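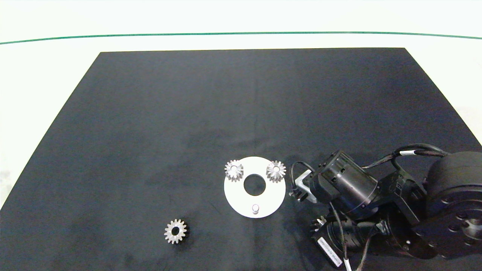
Thread: Are desk mats worth it or just a big mouse pad with a markup?

gristmill_9
Serious question. Siston wants 90 dollars for their large desk mat. I looked at the listing for a while and I still can't tell what I'm paying for. "Engineered for focus" -- what does that even mean? Has anyone here owned one for more than a month?

papertray
Had one two years. It keeps the desk from getting scratched. I never noticed any focus.

Hollowpoint Stapler
The Estik is the same thing for less. Black, flat, shows every bit of dust. Buy gray if you can find it.

gristmill_9
Same thing how? Same factory, or they look alike in the pictures? People say this about every product on this board and I have yet to see proof.

Hollowpoint Stapler
I've had both on my desk. Same thickness, same smell out of the box. Believe me or don't.

lowtide
The smell is what made me send mine back. Left it in the garage until January and it still wasn't right. The site has 327 reviews and hardly any mention it, which makes me wonder who is writing them.

papertray
Or most people don't mind it. Mine was fine after a weekend by the window.

lowtide
A weekend by the window is not something I should have to do for 90 dollars.

kettle_b
Going against the crowd, I like mine. I do paper crafts, and a dark surface makes white pieces easy to find. Smudges wipe off with a damp cloth, mostly. Creases are another story. If it ships folded, you may be stuck with them.

gristmill_9
"Mostly" is doing a lot of work there. Did you try putting weight on the creases?

kettle_b
Books, overnight, 2 times. They got better but you can still see them when the lamp is on. I'd only buy one that ships rolled.

Hollowpoint Stapler
Estik ships rolled, for what it's worth.

gristmill_9
OK, that is at least a real difference. I'm going to measure the desk and wait for a sale. Still not paying for focus.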